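4.2 Registering a Title and Setting Author Shares

Complete this section before uploading a manuscript to Kornden. Only the account holder may register a title.

1. Sign in and select Titles, then New Title.
2. Enter the title exactly as it will appear on the cover. The field accepts up to 194 characters.
3. Under Contributors, add each author, editor or translator by their legal name. Pen names are entered in the Display field.
4. Assign a share to each contributor. Shares must total 100 percent.
5. Select Send for Signature. Each contributor receives a signing request that remains open for 46 hours.

Note: A title with two or more authors stays in Draft status until every signature is recorded.

Caution: Signed shares are written to the ledger and cannot be edited. To correct an error, file an amendment - see Section 4.5.
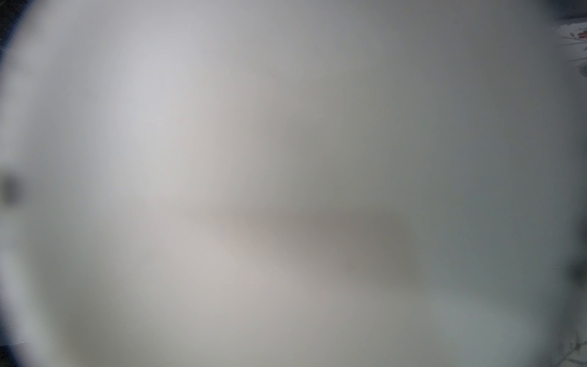
6. When the status changes to Registered, download the certificate and keep a copy with the publishing contract.
7. Continue to Section 4.3 to set the list price and lending terms.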